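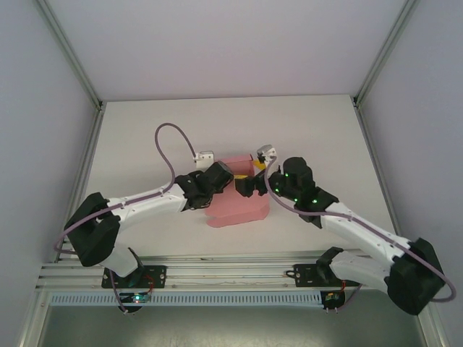 Brirkatik Two-Arm Bench Cell

Product information and conditions of use
Page revised 10/13/25

Overview

The Brirkatik is a table-height enclosed cell for two small robot arms working on a shared surface. It is supplied by Plillstead to teaching laboratories, packaging groups and research departments that need both arms to handle the same light object under repeatable conditions. Both arms are carried on the front rails. The enclosure provides a plain, evenly lit background for the cameras and keeps loose items from entering the working area.

This page sets out what is supplied, the rules under which the cell may be operated, and the practice Plillstead recommends for two-arm handling. It should be read together with the installation manual. Where a site has stricter rules of its own, the stricter rule applies.

What is supplied

Enclosure with back panel, side panels and aluminum frame
Matte white tabletop
Front rail assembly with two mounting plates
Two arms with grippers and wrist camera modules
Purple cable sets, one for each arm
Slotted cable tray, mounted below the front rail
Power unit with emergency stop button on a separate lead
Pakau control software, one license per cell
One spare set of yellow gripper fingers

Computers, monitors and stands are not included. The cell may be placed on any level bench rated for 200 pounds or more.

Intended use

The cell is intended for light, dry, unpowered objects: small boxes, cartons, folded material, soft parts and similar items. It is suitable for teaching by demonstration, for recording handling tasks, and for running trained routines under supervision.

The following are outside the intended use, and the warranty does not cover damage that results from them:

Handling of liquids, powders or food
Handling of blades, needles, glass or batteries
Unattended operation, including overnight recording
Operation with a side or back panel removed
Operation by persons who have not completed the site briefing

Responsibilities

Each cell must have a named responsible person at the site. That person keeps the log, approves new tasks and decides when the cell is taken out of service. A deputy should be named for periods of absence. The names are to be posted on the bench where operators can read them.

The operator is the person holding the emergency stop. There is one operator at a time. When the role changes hands, both arms are to be parked and the change entered in the log. Observers stand behind the operator and do not reach across the front rail for any reason while the arms are powered.

Students and visitors may operate the cell after a briefing by the responsible person. The briefing covers the stop button, the parking routine, the reach of each arm and the site's own reporting rules. It is valid for one academic or calendar year.

Site assessment

A written assessment is required before first use. Plillstead provides a form, numbered 203, which may be used as it stands or copied into the site's own format. The assessment must consider the position of the bench, the distance to walkways, the routing of the power lead, and the full reach of each arm, including the elbow. An elbow can travel outside the tabletop area during ordinary motion, and space in front of the cell must be kept free for it.

The assessment is repeated when the cell is moved, when a gripper is changed for a different type, or when a task is added that differs in kind from those already approved. Moving the cell to another position in the same room counts as a move.
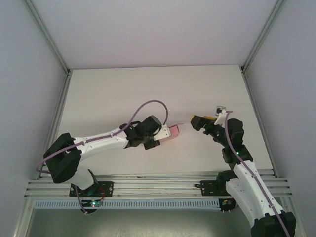
Checks before each session

1. Confirm that the emergency stop is within reach of the operator and that pressing it removes power from both arms. Reset only after the check is entered in the log.

2. Look along each cable from the wrist to the base. There must be enough slack at the wrist for the gripper to turn through its full range, and no part of the loop may be able to catch on the opposite arm.

3. Check the screws on the mounting plates by hand. A loose plate is tightened with the supplied key before power is applied.

4. Confirm that the indicator on each control board is lit. A dark indicator is treated as a fault and the session does not begin.

5. Remove everything from the tabletop except the object named in the task sheet. Tools, spare fingers and pens belong outside the enclosure.

6. Run the parking routine once at low speed – both arms, one after the other – and watch for hesitation or noise.

The checks are short and are not to be skipped between sessions on the same day. Many sites post this list beside the cell.

Good practice in two-arm handling

Most damage to small arms occurs when two grippers share one object. Each arm is able to load the other through the part, and neither controller can tell a stiff object from an opposing arm. The rules below reflect the experience of sites that have run the cell since its introduction in June.

Assign roles before the task begins. One arm holds and the other acts. If the roles are to be exchanged during the task, the exchange is written into the task sheet as a separate step with both arms at rest before and after it.

Approach one at a time. The second gripper does not close until the first has settled. When the object is soft, allow a further pause so that it can take up its shape in the grip.

Keep the wrists apart. The fingertips may come close together, but the motor housings and camera modules should not. If a task can only be done with the wrists nearly touching, use a longer object or change the angle of approach.

Limit the grip. Begin with the lowest grip setting in Pakau and raise it one level at a time. A light carton that bows under the fingers is being held too hard.

Release in order. The acting arm opens and withdraws first. The holding arm lowers the object to the table before it opens. 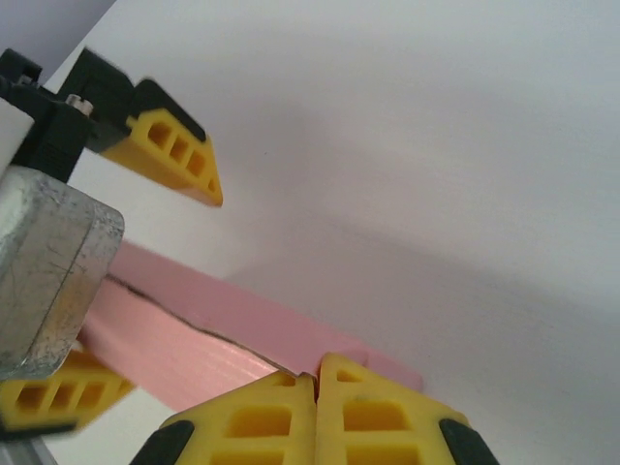 The yellow fingers are molded plastic with a hollow, ribbed structure, and they are treated as wearing parts. Inspect the ribs and tips weekly for cracks or whitening, and replace both fingers of a gripper together even when only one is marked. Plillstead recommends replacement after 3,000 closures in any case. The count is kept by Pakau and shown on the maintenance screen. Fingers from another maker may fit the mounts, but they alter the grip limits and are not approved for shared-object work.

Wrist cameras and recording

The wrist camera modules record the gripper and the area in front of it. Sites that keep recordings should state in their own policy how long the files are held and who may see them. Hands and faces can appear when a person loads an object, and the responsible person should make sure that operators know this before they begin. Recording is off by default.

Lenses are cleaned with a dry cloth only. A camera that has been knocked must be recalibrated before its recordings are used for training, even if the view seems correct.

Stops, faults and incidents

Any unplanned contact between the arms is logged as a fault. So is any emergency stop other than the daily check. After a fault, the arms are parked or, if they cannot be parked, powered down and supported by hand as they are lowered. The object is removed only when power is off.

Any contact between a moving arm and a person is an incident, whether or not it causes injury. The cell is taken out of service and the responsible person is informed the same day. Plillstead asks to receive a copy of the incident report within 7 days. Reports are used for design review and are not published with the name of the site.

Maintenance and service

Routine cleaning of the tabletop and panels may be done by site staff with a damp cloth and the power off. Solvents dull the matte surface and affect camera exposure. Joint housings are not to be opened on site. Service in North America is carried out by Leblanc under contract to Plillstead, and the cell must be emptied and its log made available before the visit.

Replacement cables are sold as full sets only. Repaired or spliced cables are not permitted at the wrist.

Ordering

The Brirkatik is ordered directly from Plillstead or through Leblanc. Orders must give the name of the responsible person and confirm that a site assessment is complete or scheduled. Cells are shipped partly assembled, with the arms packed separately. Finger sets, mounting plates, tray sections and panels are available as spare parts – please quote the serial number on the front rail when ordering them.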